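Section 7. Preparing and Delivering Subtitle and Caption Files

7.1 Scope

This section applies to all suppliers who deliver timed text to Trenia for finished programs. It covers the preparation of the subtitle package, the checks to be made before upload, and the steps for submitting the package through the Grundport delivery client. It does not cover the delivery of picture or sound, which are described in Sections 4 and 5. Suppliers who deliver only trailers and promotional items should follow Section 9 instead.

The requirements were last revised in August 2025. Packages prepared under the earlier edition will be accepted until the end of October, provided that the edition number is stated in the delivery note.

7.2 Before you begin

Confirm that you have the following:

- The final, locked version of the program, with the start timecode shown on the order form
- The order number issued by Trenia
- Grundport client, release 731 or later
- A user account with the role "Timed Text Supplier"
- The approved spelling list for names and places, where one has been issued

Note: A user account with the role "Viewer" can open a package but cannot submit one. Requests for a change of role should be sent to the Supplier Desk, attention of Eglė Sepp, and should quote the order number.

7.3 Setting up the project

1. Open the Grundport client and select New Package.

2. Enter the order number. The client fills in the program title, the frame rate and the expected duration. Do not edit these fields. If any of them is wrong, stop and contact the Supplier Desk.

3. Select the package type. Choose Subtitles for translated dialogue, or Captions for text that also describes sound effects, music and speakers.

4. Select the language of the text. If a program has text in more than one language, create a separate package for each.

5. Set the start timecode. It must match the first frame of the program itself and must not include any countdown or color bars.

Caution: Changing the frame rate after text has been imported will shift every event in the file. The client does not reverse this shift when the earlier value is restored. Keep a copy of the source file outside the project folder.

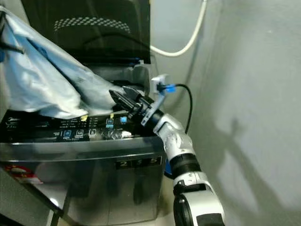
6. Select Import and choose the source file. The client accepts plain timed text and the Tolitov exchange format. Other formats must be converted first.

7. Wait for the import report to appear, then save it. The report lists every event that was changed on import, including those where a character was replaced or a line was rewrapped. A file with no changes still produces a report, and this must be included with the delivery.

7.4 Checking the text

The automatic check finds errors of timing and structure. It does not judge spelling, meaning or tone, and a package that passes it may still be returned.

1. Select Check, then Full. The Quick option tests only the first 700 events and is not sufficient for delivery.

2. Review each item marked Error. All errors must be cleared before the Submit button becomes available.

3. Review each item marked Warning. A warning may be left in place if there is an editorial reason for it - for example, two speakers talking over each other in a short shot. Enter the reason in the Comment field next to the item.

4. Play the program from start to finish with the text displayed. Check in particular that no event covers a name caption or other wording already in the picture. Where it does, move the event to the upper position and run the check again.

5. Confirm that the last event ends before the last frame of the program.

Note: Full checks on long programs take about 108 seconds. The client may appear inactive during this time. Do not close the window.

7.5 Submitting the package

1. Select Submit. The client creates a checksum for every file and writes it to the package manifest.

2. Complete the delivery note. State the name of the person who carried out the full playback, which must be a different person from the one who prepared the text.

3. Select Send. Do not rename or move any file in the project folder while the transfer is in progress.

4. Keep the receipt number shown at the end of the transfer. A package without a receipt number has not been delivered.

If the transfer is interrupted, select Resume. The client continues from the last complete file. If Resume is not available, delete the partial upload and repeat steps 1 to 3.

Caution: Do not send a second copy of a package while the first is shown as Pending. Both copies will be rejected automatically and a new order line will have to be opened.

7.6 Returned packages

A returned package is accompanied by a report from Priedītis, the review system used by Trenia. Each item in the report carries a timecode and a reason code. Correct the items listed, raise the version number by one and submit the whole package again. Partial replacements are not accepted.

Suppliers who disagree with a reason code may ask for a manual review within 7 working days of the return. Requests should be addressed to Līga Lūse, Head of Access Services, and should include the receipt number, the timecode of each disputed item and a short statement of the supplier's position. The delivery deadline is suspended while the review is in progress.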